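Barkden Wood Balm, for Tables, Counters and Cutting Boards

Item 2259
Size: 405 ml tin
Scent: light orange peel
Availability: In stock, ships from our Risham warehouse

If you have a wood table that gets used (and we mean really used, with homework and pizza boxes and the dog's chin on it), you probably know the look it gets after a while. The shine goes first, then the top starts to feel a bit thirsty under your hand, and every coffee cup seems to leave its mark. Barkden Wood Balm is what we put on our own tables at home, and we've been selling it long enough now that a good many of you write in each February to say you're down to the bottom of the tin and could we please send another!

It's a soft blend of beeswax, plant wax and mineral oil, thick like cold honey in winter and a little looser in summer. It goes on with any old cotton cloth. It won't build up into a hard plastic-looking coat, it won't turn pale wood orange, and it smells nice without taking over the whole kitchen.

WHAT IT WORKS ON
Oak, pine, beech, maple, ash, walnut, bamboo and most other bare or oiled wood. It's lovely on butcher block and on those plain plank tops that came with no finish at all. Please don't use it over varnish or polyurethane, where it will just sit on top and feel greasy. If you're not sure what you have, put a drop of water somewhere out of sight. If the water beads up and stays that way, you most likely have a sealed top, and Warrier Surface Polish is the one you want.

HOW TO USE IT
Wipe the wood down with a damp cloth and let it dry all the way, overnight if you can stand to wait. Scoop out a bit about the size of a walnut and rub it in along the grain. Leave it for an hour or so, then buff with a clean dry cloth until your hand slides over it easily. Very dry wood may want a second coat the next day. One tin covers up to 164 square feet, depending on how thirsty your wood is.

Knots and open seams deserve an extra minute. They drink up more than the boards beside them, so we go back over those with a fingertip and a little more balm. Wipe off whatever is left in the seams afterward, or it will collect crumbs (ask us about the Thanksgiving table).

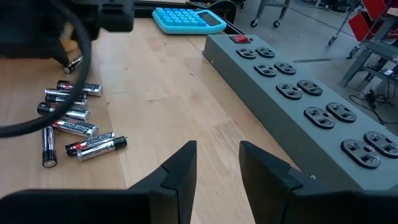 By the Pindden Home Care shop desk

Pale planks are the ones we get the most letters about. People worry that a balm will darken them, and it does warm the color slightly on the first coat, more so around knots and darker grain. Try a spot on the underside first and give it a day before you decide. We happen to love that bit of extra color, but it's your table and you're the one eating breakfast at it.

IN THE BOX
One tin of balm with a screw lid, one cotton buffing cloth, and a folded care card.

GOOD TO KNOW
Store it with the lid on tight, away from the stove. If it gets too firm, stand the closed tin in a bowl of warm water for ten minutes and give it a stir. Lay used cloths out flat to dry before you put them away or throw them out.

Our larger workshop tub is back as well. It holds enough for 52 cutting boards of the usual kitchen size, and it's the better buy if you do craft fairs or have a very big family. You'll find it under Pindden Bulk and Refill, along with spare cloths.

Unopened tins can be returned within the season you bought them. If you've opened yours and it just doesn't suit your wood, write to the shop desk anyway and we'll help you find something that does.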